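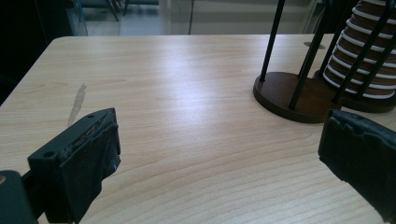 Ticket: Flirkach sync dropping stock lines
Opened by Nelli Ikonen, 2024-01-30

Our sheet has 1,606 lines. Flirkach imports 1,379 and reports success. Daltel blames our file. I doubt it, the same file loaded fine in September.
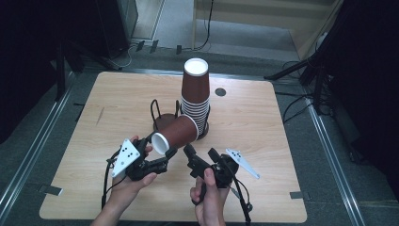
Brown paper cups in the black wire stand

Kauko reran it overnight as told. Same number. "Clear the cache" is not a fix.
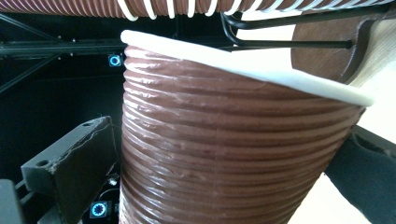 Does the import skip lines with a blank supplier code?
Daltel says it shouldn't. I'd like to see the log before I believe that.

Status: open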